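Checking a simulated pick before it goes to the arm

Barnovis site guide, part 6. Last revised 30th October.

Every pick routine at Nullitz is run in simulation before it is loaded on a real arm. Follow the steps below for each new routine, and again whenever the gripper model, the bench model or the object set changes. You need a Gostberg login and write access to the Olivares log folder. Set aside an hour for a new routine.

1. Open the bench file and confirm the version

Load the bench file named on the job sheet. Check that its version matches the one in the log folder. If they differ, stop and ask the file owner which is current. Do not edit the bench file to suit your routine.

2. Set the limits first

Enter the speed, force and workspace limits before you place any objects. The fingertip speed limit for close work is 81 mm per second. The upper workspace boundary is 970 mm from the base. These are our own site limits and are set lower than the arm will allow. A lower limit on the job sheet takes precedence.

3. Place the objects

Put the target and any other objects down at the positions on the job sheet. Let the physics settle before you save the start state. An object that is still rocking when you save will give you a different result each time.

4. Look at the approach from the wrist view

Step the routine forward until the gripper is open and close to the target, then pause. Check the following before going on:

The target sits ahead of the gap between the fingers.
Neither finger will touch a second object as it closes.
There is clearance to any ledge, rim or board behind the target.
The real width of the opening matches the value in the routine.
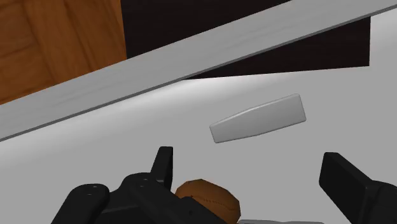 Wrist view in simulation, gripper open, grey bar ahead and brown ball close in.

A second object near the gripper is the usual reason for a failed check. Record it in the log even if the routine goes on to complete. Ledges need the same care. Measure the distance in the side view as well, as depth is hard to judge from the wrist.

5. Run the full set

Run 1412 trials with the standard variation in object position. Leave collision reporting on for all of them. Any contact with the bench structure is a fail for the whole set, regardless of how many picks were completed.

6. Sign off

Save the results, the limits and the start state in one folder and label it with the routine name and bench version. A second person must review the folder. The author of a routine is not authorised to sign it off.

Passing in simulation does not replace the guarding and stop-button checks on the real cell. Those are covered in part 7.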